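Ticket 5726: Pens will not stay in the pen cup, hot desk 8
Category: Furniture and small supplies
Site: Bosau, second floor
Status: Resolved, with reservations

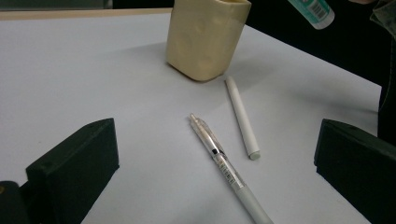
Attachment 1: cup, marker and pen at hot desk 8

Reported problem

User says the desk "eats pens." Anything put in the cup at the start of the day is on the tabletop or the carpet by lunch. User has replaced the cup's contents out of pocket and would like this noted. It is noted.

Log

9:10 — Ticket opened. Asked user whether the cup had been turned off and on again. User did not laugh. Requested make of cup. User replied "beige."

9:40 — Looked through the attachment. Cup is cream, squarish, round at the corners, with a few dents and creases in the sides. Marker and ballpoint are both out on the white top. The ballpoint carries a barcode label, so it belongs on the Norkuren supply list. The label is too small to read from the photo, so I can't say which of our pens it is. Asked user to type in the number. User says the pen has since left.

10:25 — Went up to the desk. Put a level on the top, left to right: fine. Front to back: not fine. Desk leans toward the chair. A marker laid sideways near the back rolled the full depth of the desk and dropped into my lap. Repeated this more times than the diagnosis required.

10:50 — Desk is a Rukela sit-stand, the older kind with a crank. Both back feet were screwed all the way out. Front feet all the way in. Somebody once wanted a drafting table and got most of one.

11:05 — Reset all the feet. Level now good in both directions. Marker stays where it is put, which took some of the fun out of the visit.

11:20 — Put marker and a replacement ballpoint in the cup. Cup fell over. Stood it up. It fell over again, slower.

11:30 — Second fault, separate from the first. The cup rocks. The base has a slight bulge underneath and a tall pen is enough to tip it. Pressed the bulge with my thumb. It went in and came back out.

11:45 — Tried a lump of poster putty under each corner. Cup stands. Loaded it with 26 pens from the Norkuren box, well past what any one person needs, and bumped the desk with my hip. Nothing moved except me.

1:15 — User reports the putty is "visible." Trimmed the putty.

2:30 — Asked Tang in supplies about a heavier cup. Smallest order is 88. Declined on behalf of the company.

3:05 — Returned 25 pens to the box. User had asked for all of them to stay.

Resolution

Desk leveled, cup puttied. Please don't crank the desk up or down with the cup on it until the putty has had a night to settle. Markers should be stored cap end down, and if one is found on the floor, check the cap before putting it back.

Follow-up

User reopened the ticket at 4:40 to say the stapler now seems crooked. Checked: the stapler was always crooked. Moved to ticket 5757, low priority.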